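Category: Automation / Faults and Recalls

Lamis leans on the faucet, and Bilard blames the shine

Monday, December 6, 2021

Bilard has put out its account of what happened to the Lamis kitchen-wiping arm at the Belmonte building in Cliltstead, and I have now read it twice. It is a short document with a lot of confidence in it.

The facts that everyone agrees on are these. Bilard had Lamis units in five apartments at Belmonte, wiping counters and backsplashes on a schedule. In May, one of them was cleaning behind a sink when it reached the faucet, kept pushing, and went on pushing after it should have backed off. The spout was bent at the wall and the panel behind it cracked. A tenant hit the stop button. The arm took three seconds to let go, by the company's own log, and for all of that time it was still pressing.

Bilard calls this "a surface recognition event." I would call it a force limit that didn't limit anything.

The company's explanation goes like this. Polished chrome in front of a glossy, heavily patterned wall is hard for a depth camera to read. The arm misjudged where the metal was, took the spout for part of the wall, and tried to wipe straight through it. I have no trouble believing that part. Depth cameras do badly with shiny things and always have, and a wall covered in dark veins and gold streaks can't help.

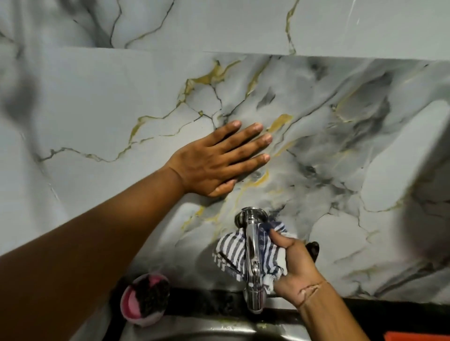
What the account skips over is that seeing the faucet wrong shouldn't have mattered very much. People clean behind faucets half looking, with their minds on dinner, and bump into the thing all the time. You feel it and you ease up. A wiping arm is supposed to have the same protection: a sensor in the wrist that says the load is too high, and a controller that stops when it hears that. The camera can be as confused as it likes. If the wrist is working, the worst you get is a smear.

So was the wrist working? The account gives this one sentence: "Contact sensing performed within expected tolerance." Expected by whom, and what tolerance? There is no number. I asked Bilard for the trip threshold and for the wrist readings from the run. I was told the threshold is "tuned per household" and the readings are "part of an ongoing review." The review is apparently finished enough to publish a cause and unfinished enough to keep the data back.

Gerardo Calimlim looked after the units at Belmonte until the pilot was paused. He told me the arms had been turned up. Tenants complained that dried splashes behind the sink weren't coming off, so the pressing force was raised in a remote update, and he says the trip threshold went up along with it to stop the arms from quitting halfway through a wall.

"They kept stopping at the faucet before that," he said. "Every day, somebody calling me. Then the update came and they quit stopping. I thought it was fixed."

Bilard confirms there was an update and won't say what was in it.

If Calimlim is right, this is an old kind of mistake. A safety stop fires too often, it annoys the customer, and so the stop gets moved out of the way. The calls dry up and the chart looks better. I have seen it done to conveyor guards and garage doors. 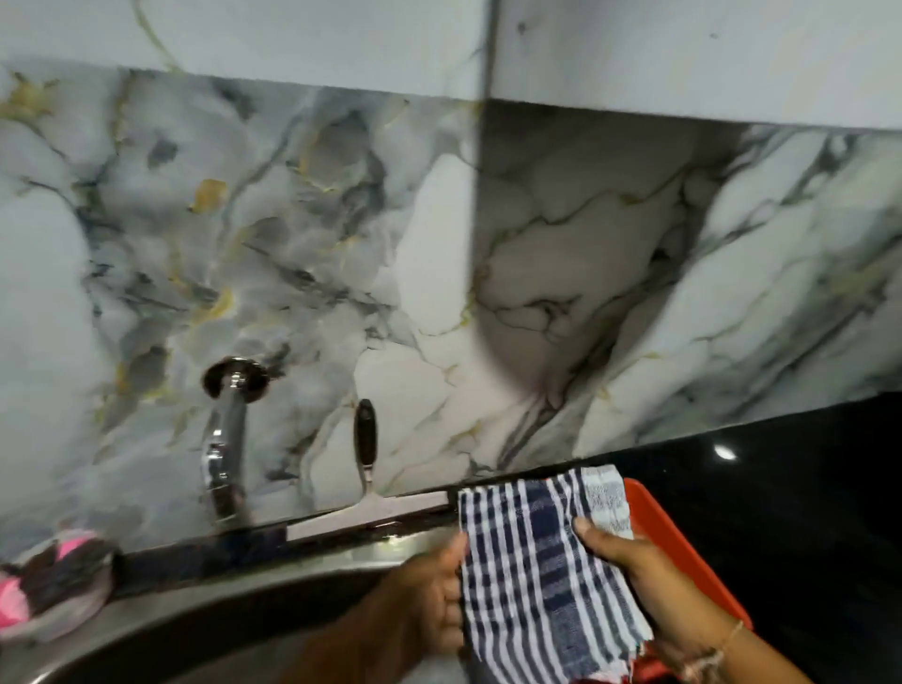
There is also the matter of where these arms get tested. Bilard says Lamis completed nearly 900 wiping runs before it went into anyone's home, which sounds like plenty until you ask what was being wiped. According to the company's own pilot brochure, the test bench was a flat wall and a clear counter. A real sink has a dish with a scrubber in it, a squeegee propped up in the back, a tray on the counter, and a seam that sits a little higher on one side. I can't find a faucet mentioned anywhere in the bench description. Perhaps there was one. I asked about that too.

Then the cloth. Lamis holds a fixed pad on a plate, which is fine on a flat wall. Around a spout, a person does something else, and wraps the cloth about the metal or bunches it up and works it in behind. The hand that isn't wiping often ends up flat on the wall. An arm with one rigid pad has two choices at a faucet, go around it or go at it. Going around leaves the dirtiest spot untouched, and I suspect the pressure (sorry) to do something about that spot is where all of this began.

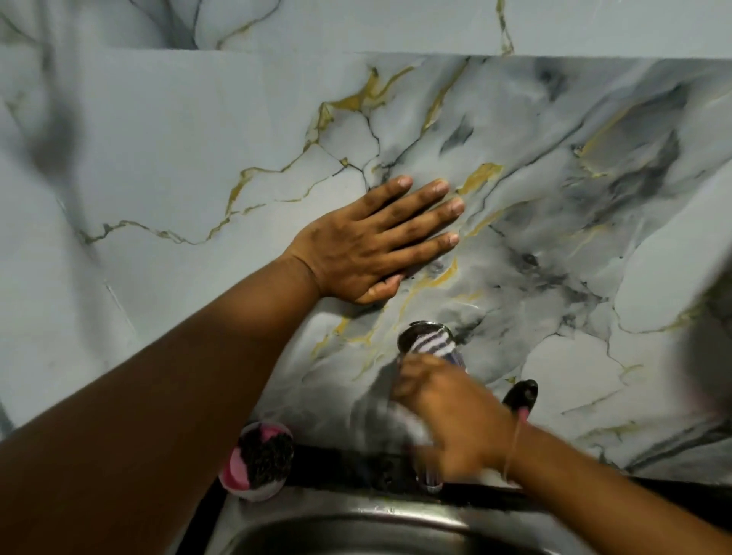 One hand braced on the panel, the other working a striped cloth near the tap.

The three-second release bothers me more than the bent spout. A stop button on a machine that shares a kitchen with people should cut the push right away. Bilard says the delay was the arm "completing a controlled retreat." It wasn't retreating, according to the log it published on the next page. Put a wrist or a child's hand between that pad and that wall and we would be reading a very different account.

The fix on offer is new camera software that is better with reflective surfaces. Nothing about the threshold, nothing about the button. Bilard wants the units back in service at Belmonte eight weeks after the software is ready, and Cliltstead has no rule that would make it show anyone the wrist data first. I'd want that data on the table before a single arm was switched back on. I'll print the figures if they send them.

Comments

drainboard: We had one on trial in another building. It never broke anything but it would shove the dish soap along the counter till it fell in the sink. Same update, I bet.

M. in unit 5: The button thing is true. I wasn't there for the faucet but mine also took its time letting go. I just unplugged it after that.

torque_wrench: Raising the trip level with the working force is common practice, and it can be OK if there's a hard cap above it. The question for Bilard is whether there's a cap at all.

paula k: I wipe mine with an old dish towel and have yet to have a surface recognition event.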